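Olbridge gripper comparison

The Olbridge gripper comparison is a bench test of parallel grippers on a two-arm robot, using clothes and wire hangers as the test load. Set up by Hazem Nasr and Bouchra Ouali at the Olbridge workshop. Usually just called "the hanger test". Results are kept as a running table and get revised, so older printouts may not match.

Background

Most gripper tests before this one used blocks, cups, bottles. Rigid stuff. Nasr wanted something closer to housework, and cloth plus hanger covers two hard cases at once – a thing with no fixed shape and a thing thin enough to slip out of the fingers. Florian Tessier wrote the first trial sheet in July. It was one page. The current one is longer and has a column for dropped hangers, which the first one forgot.

Setup

Two arms face one light tabletop, one from each side. Both carry two-finger grippers. A bracket on each wrist takes a sensor, and the sensor is swapped between runs when cameras are being compared and left alone when fingers are. Cables run outside the arms, not through them. This makes swaps quick but the slack has to be checked on every wide move, see Problems.

Test garments are light clothes, mostly shorts and tops. Hangers are coated wire, the cheap kind, in several colors. Plain steel ones were tried and dropped from the set, too much glare.

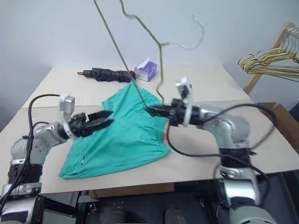

A full session is 30 trials per finger type. One trial = pick up hanger, get the garment onto it, lift clear of the table. Time starts when the first gripper closes. A trial is stopped if the hanger hits the table twice or if the operator calls it. Operator calls are logged seperately from drops.

Finger types

Cleltden fingers. Flat pads, hard rubber face. Good on cloth edges and waistbands. Weak on wire, the hanger rolls between the pads and the hook ends up pointing anywhere. Ouali rates them best for anyone who only needs folding.

Gredex fingers. Narrower, with a shallow groove down the middle. The groove holds wire well if the approach is straight. If not, the wire sits across the groove and the grip is worse than a flat pad. Pinching thin fabric also leaves a crease, noted in the comments on most sheets.

Mixed pair. Gredex on one arm, Cleltden on the other. Moataz Erraji's idea. Fewest drops so far, but the arms can't trade jobs halfway through, so a garment that lands the wrong way round has to be turned first and this costs time.

Cameras and controller

Wrist cameras were compared at 720 lines and at a higher setting. The higher setting showed the wire better when still. No real gain when moving, a thin hanger blurs either way, and the extra data slowed the loop. The lower setting was kept.

The controller is the Saithong, version 2. Version 1 closed the gripper at one fixed force, which was fine for cloth and bent the hangers. Version 2 lets force be set per arm. Hicham El Khatib did the tuning and his values are the ones in the table, unless marked.

Problems

Wire hangers do not stay the same shape. After enough drops the shoulders bend and the test gets harder, or sometimes easier. Erraji now retires a hanger when it no longer lies flat on the table. Earlier trials did not have this rule and are hard to compare.

Cable drag is the other one. A long loop across the tabletop can catch a garment and pull it. Trials where this happens are struck out. Clips along the arm help some.

Results so far

The log stood at 946 trials on Sun 2 September, all finger types together. Mixed pair ahead on drops, Cleltden ahead on time for cloth-only steps, Gredex ahead on wire pickup alone. Tessier has argued that the operator calls should count as drops, wich would move Gredex down. Not settled. The table lists it both ways.

See also: two-arm handling, wrist cameras, force control, cloth folding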